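Home | Courses | Handouts | Contact

Work and Automation, Unit 5: When the Task Moves to the Machine
Handout for the Treltcombe evening program 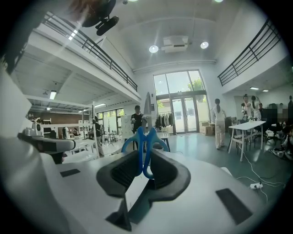 The previous unit dealt with the cost of automated equipment. This unit considers the people who work beside it. Students should read the Hulme case before class and bring written answers to the questions at the end.

1. Tasks and jobs

A job is a bundle of tasks. Automation seldom removes the whole bundle at once. A machine may take over picking up, holding and passing items, while the worker keeps the setting up, the checking and the handling of anything unusual. The job title often stays the same for years after the daily work has changed.

2. The Hulme case

Hulme packs and repairs garments on one site with 90 employees. In March it began a trial of the Kosico handling line. Staff first recorded their own hand movements with simple tools such as scissors and tape. A total of 765 recordings were used to prepare the line. Workers were paid their normal rate during recording, but the agreement did not say who could use the recordings later. This point was raised by the staff side and remains open.

After the trial, nearly 60 employees had a changed task list. Most reported less lifting and more waiting. Several also reported that short talks with coworkers had become rare — the line set the pace, and breaks no longer fell at the same time.

3. Skill and pay

Dritska, the second firm studied in this unit, regraded its machine attendants before the equipment arrived. Hulme did so afterward. Compare the two approaches with attention to training time, the position of older workers and the handling of complaints.

4. Questions for class

Which tasks in your own workplace depend on touch or judgment?
Should a worker be paid when recorded movements are used at another site?
Who should decide the speed of a shared line, and how often should it be reviewed?

Written answers are limited to one page.

Shares: 5 | Comments: 0

Back to top | Contact the program office | © Treltcombe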